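Preguntas frecuentes sobre el reto «Una bolsa, una superficie»
Taller de orden Grollcombe - actualizado el 2 de enero de 2018

¡Bienvenidos otra vez! En noviembre recibimos 190 mensajes y muchos repetían las mismas dudas, así que las contestamos aquí.

¿En qué consiste el reto?
Se coge una bolsa de tela de esas donde acaba todo, se elige una superficie despejada y se va sacando el contenido hasta que cada cosa tiene un sitio. Nada más. Engancha muchísimo, avisamos.

¿Cuánto dura una sesión?
Ponemos el reloj en 60 minutos. Si al sonar queda media bolsa, se deja para otro día y tan contentos.

¿Hace falta comprar cajas u organizadores?
¡No! Lo primero es ver qué hay. Las guías Kollár que prestamos en el taller llevan una lista de medidas por si después os apetece poner una cesta o una balda, pero nadie tiene que estrenar nada para empezar.

¿Qué bolsa elijo?
La que más pereza dé. En la mesa de Wilberg escogimos la de los sacapuntas.
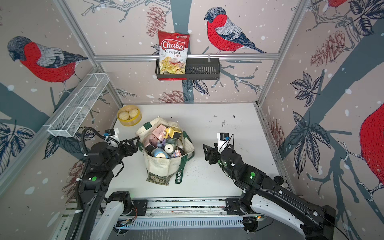
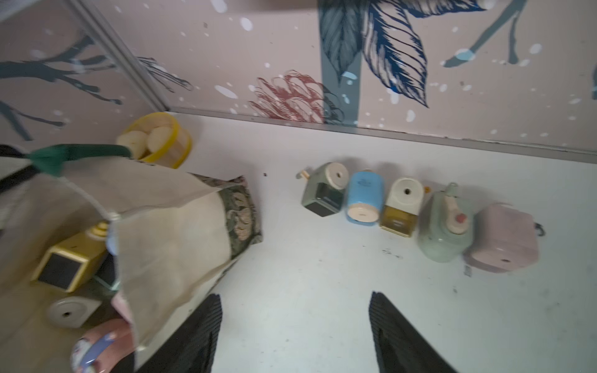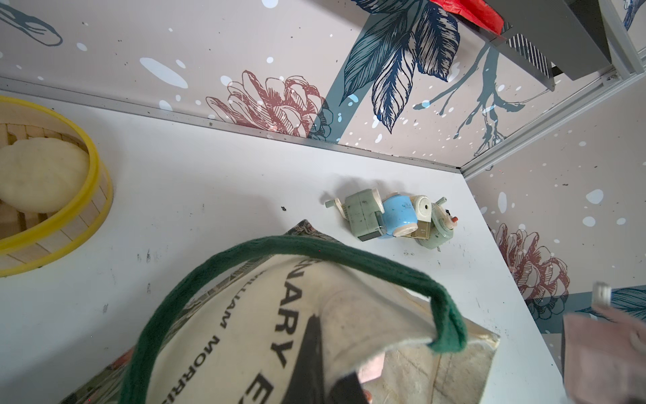

¿Por qué conviene agrupar antes de guardar?
Agrupar es nuestra parte favorita, con diferencia. Mientras las cosas siguen dentro de la bolsa parecen todas iguales, y en cuanto se ponen juntas empiezan las preguntas buenas: cuál va al escritorio, cuál al cuarto de los niños, cuál se regala. Con los sacapuntas de manivela, una fila como la del estante blanco, con el verde salvia en la punta izquierda y el azul cielo a su lado, permite compararlos de un vistazo y fijarse en el depósito de las virutas. El de color crema tiene el cajoncito ámbar transparente y deja ver que hay virutas dentro - ese, a vaciar antes de guardarlo. Probad también a mirarlos desde arriba, que los agujeros para el lápiz se localizan enseguida.

¿Cómo limpio un sacapuntas de manivela?
Se saca el depósito, se vacía en la basura y se pasa una brocha seca por dentro. Sin agua, por favor: las cuchillas se oxidan. Si la manivela va dura, suele haber una mina rota atascada.

¿Puedo usar la encimera de la cocina?
Claro, siempre que antes retiréis la comida. Un cesto de bambú o un paquete de aperitivos al lado acaba llenándose de virutas, y luego no hay quien lo limpie.

¿Los niños pueden participar?
Sí, y lo hacen de maravilla. Eligen por colores, que es un criterio tan bueno como cualquier otro.

¿Dónde cuento mi resultado?
En el tablón de Grondcombe, que ya lleva 94 bolsas apuntadas. Los textos pueden tener hasta 4000 caracteres y se aceptan listas, quejas y fotos movidas.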